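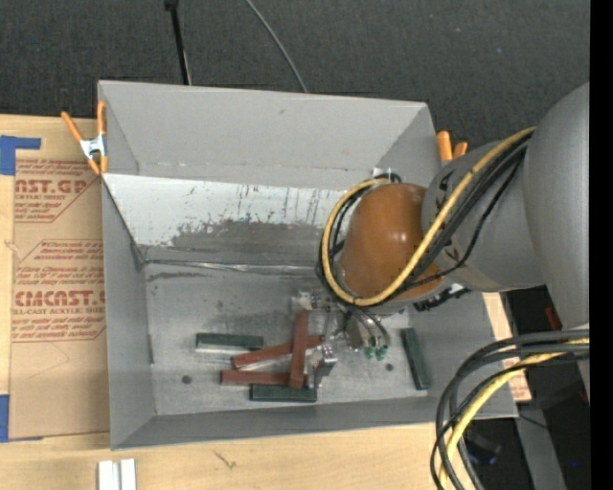 Page last changed: April

Fleltov Bin Cell, bench version

The Fleltov Bin Cell is a software and fixture package for picking mixed rigid parts out of an open bin with a small robot arm. It is sold by Closik as a kit. The arm and gripper are not included and can be supplied by the customer or quoted separately.

Intended use

The kit is meant for labs and small shops that need to test picking before committing to a production cell. Typical parts are blocks, bars and short profiles with flat sides. Parts may touch, cross or lie on top of one another, as the red blocks do in the pile at the center of the bin. Parts lying by themselves near a wall, like the green block on the right, are handled by a separate wall routine that limits finger travel on the wall side.

Bin

Any rigid, open-topped bin may be used if its inside dimensions are entered during setup. Sloped inner panels are supported. The bin must not shift under side load. Spring clamps on the back section are enough for bench work; for long unattended runs, use the bolt-down plate (ordered separately).

Scratches and worn patches on the bin surfaces do not normally affect part detection. Shiny tape can. If a taped seam shows up as a part in the preview, mask it in the bin editor and save the mask with the bin file.

Cables and hoses

Leave a loop at the wrist large enough for full rotation of the last joint. Tie the hose and cable bundle at the upper link and check it through the whole range at low speed before the first run. Lines that hang over a front corner of the bin should be moved or declared as a keep-out zone.

Supplied items

Funero controller with power supply
Oda picking software, single-seat license
Overhead sensor and mounting pole
Calibration plate
Set of 14 test blocks in two colors
Ethernet cable and printed setup guide

Specifications

Maximum parts per bin file: 100
Stored pick records: 3,000
Part shapes: rectangular, cylindrical, L-profile
Gripper types: two-finger, suction
Setup time: around 100 minutes for a first installation

Limits

Clear parts are not supported. Soft parts and bags are not supported. Parts standing on end are detected but are placed last in the pick order. The software does not replace a safety assessment of the finished cell, and no guarding is supplied with the kit.

Ordering

Give the arm model, gripper type and inside bin dimensions with the order. Software updates are included for the first year. Replacement test blocks are sold as a full set only.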